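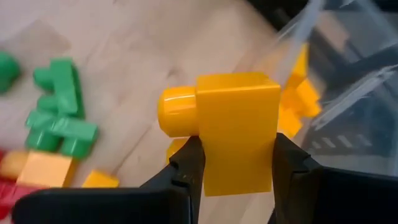

Workshop tips for the block sorting event

These are the things we keep repeating at the Drollau robotics club, written down so they can be taped up over the bench. They apply to the Braririk arm and mostly to the Kang kit too. Updated Friday, August 27, 2021.

Setting up the table

Clear the bench and wipe it with a dry cloth. Grit under a block is enough to tip it when the fingers close.

Put the bins where the arm can reach them with the elbow still bent. If the arm has to stretch, it sags, and your drop height will be wrong.

Clear plastic bins are fine, but they throw reflections into the wrist camera. Turn the bin a few degrees until the glare moves off the blocks.

Scatter the blocks by hand. A neat row is good for the first day of practice and teaches you nothing after that.

Gripping

Grip a block by its flat sides. The round studs roll between the fingers, and a block held by the stud will swing when the arm moves.

Close slowly. On our arm we use a speed setting of 40 for the approach and 17 for the last bit. Write your own numbers in the team notebook if you change them.

If two blocks are locked together, pull them apart before a practice run. In competition you have to leave them, so practice that separately.

Lift straight up before you go sideways. Most knocked bins come from skipping this.

Color sorting

Do yellow first. It reads cleanly under our lights. Dark green is the hard one and gets mixed up with black and gray parts if the room is dim. Turn on the bench lamp and recalibrate after lunch, when the sun comes around to the side windows.

Save your color file under the team name. Do not save over the Jakisico file, which is the one the judges use.

Cleaning the fingers

Wipe the finger tips with a damp cloth, then a dry one. No furniture polish and no hand lotion before a run. Check the screws at the base of each finger while you are there. A quarter turn is plenty.

Putting away

Park the arm, then switch it off at the wall. Blocks go back in the tub, with the lid on. Cupboard code is 1572. Spare finger pads are on the second shelf, and the sign-out sheet is on the inside of the door.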